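Week 4 – Paper grain, folding and sizing: notes for the evening group

These notes belong to the second half of the course Paper and Simple Binding. Please read them before class, and bring your bone folder, a pencil and the sample pack from Adomaitis. If you missed last week, the sheet on glue is still on the shelf near the door.

1. What we mean by grain

When paper is made by machine, the pulp travels on a moving screen and most of the fibres turn in the direction of travel. After drying they stay like this. We say the sheet has a grain, and the grain runs along the fibres. In a sheet made by hand the fibres lie more evenly in all directions, so the grain is weak or you will not find it at all.

Grain matters for three things in this course: how the paper folds, how it tears, and how it grows when it takes up water. Paper grows mostly across the grain and very little along it. A student asked me last term why her book cover had the shape of a banana. The board had the grain going one way and the lining paper the other way, and each of them pulled in its own direction while the glue dried.

The rule for books: grain parallel to the spine, in every part. Text pages, endpapers, board, cloth, lining. I repeat this rule often and I am sorry for it, but I still see it broken in the final projects.

2. Finding the grain

Bend test. Lay the sheet flat and roll one edge over towards the opposite edge without making a crease. Press softly with your palm. Do the same with the other pair of edges. The bend with less resistance is parallel to the grain.

Tear test. Use a spare corner. Along the grain the tear is quite straight. Across the grain it wanders and the edge is rough.

Water test. Cut a small square, mark one side with pencil, and moisten one face. The square will curl into a tube, and the tube lies along the grain. Good for thin paper of a light colour, where the bend test is difficult to feel.

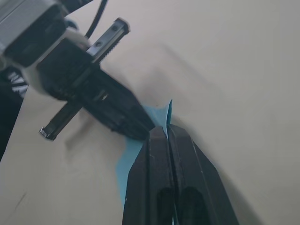

Write the result on the sheet at once, with a small pencil arrow in the corner. After trimming you cannot trust the shape of the sheet any more, and a square piece tells you nothing.

3. Weight

In Australia we give the weight in grams per square metre (gsm). Ordinary copy paper is 80 gsm, and this is the paper we will use for all practice sections. Please don't buy something heavier because it feels nicer. A section of four folded sheets in heavy paper becomes thick at the fold, and the inner pages creep forward past the outer ones.

Weight and thickness are different measures. A soft, open paper may be thick and light, and a calendered paper of the same weight will be thinner, as it was pressed between rollers. Compare the Jutemer and the Griltier samples in your pack with your fingers before you read the labels.

4. Folding

Fold along the grain where you can. Bring the edges together first, hold them, and only then set the crease from the centre outwards. The bone folder goes flat on its side, not on its point. If the paper becomes shiny under the tool, put a scrap sheet between.

When a fold across the grain cannot be avoided (maps, some cards), score the line first. The crack you see on the outside of such a fold is broken fibre, and no pressing will repair it.

5. Sizing

Size is the substance that stops ink from spreading in the paper. It may be mixed in the pulp (internal) or put on the finished sheet (surface). Gelatine is the traditional surface size. Blotting paper has almost none – try your pen on it and on the copy paper.

Leave sized sheets 24 hours under light weight before you cut them. Thảo Tô will show the gelatine bath in the second hour.

For next week

Fold and press six sections, arrow marked on each. Read the chapter on sewing in the course reader by Maricica Pană.

Related handouts
Week 2 – Knives, rulers and safe cutting
Week 3 – Paste, PVA and mixtures
Week 5 – Sewing on tapes
Colour and fading in dyed papers

Last updated: June

Dosuvley Community Classes – questions to the front office – Back to top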